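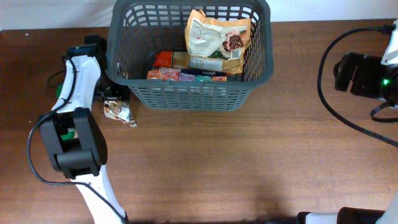
Wurngate open day, Monday, quick notes before I forget it all. Got there at 14 past nine, parking already full, had to leave the car behind the Oltmanns tyre place and walk back. Coffee fine. Badge spelt wrong, never mind.

Main reason for going was the snack and grocery packing side. Pilusside have the ground floor now, Gomis upstairs (didn't get up there, queue). Ida Vogler took our group round. Talks fast, knows her stuff. They supply mixed baskets to offices and small hotels – 897 orders in October, she said, which sounded a lot for a unit that size.

The baskets are grey plastic with a grid all round. Liked them more than I expected to. Small boxes lined up along the front so the colours show through the holes, a taller bag standing up behind, cartons next to it. Simple. No cellophane, no shredded paper, thank goodness. Ida's rule is flat things first, crumply bags last, becuase the bags take up whatever room is left. 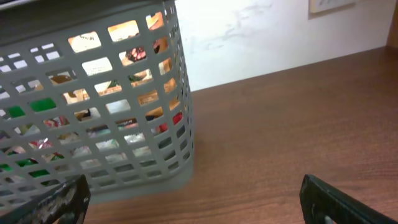
Asked about small stuff dropping through the sides. Apparently it does happen with single sweets, so anything tiny goes inside a box. Also asked about price: 109 for the large office basket, delivery on top. Bit steep. The returns system is better, you send the empty basket back with the next driver and they wash it and use it again. Some 177 out on loan at the moment.

Then a talk on wrappers and recycling, too long, room stuffy. Foil-type snack bags are still the problem, no good answer from anyone. Wrote down two supplier names and now can't read my own writting.
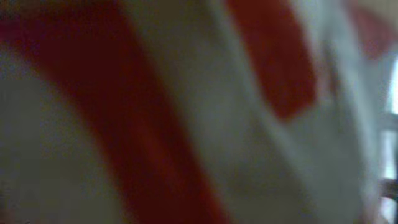
Pascal Brandes thought the baskets ought to have lids, since half his deliveries sit in a corridor until lunch and people help themselves. Fair point. Ida said lids were tried and customers kept losing them.

Left before the raffle. Would go again, but earlier, and eat first – the sandwiches had gone by noon.

Contact | Copyright Wurngate Visits Page | Back to top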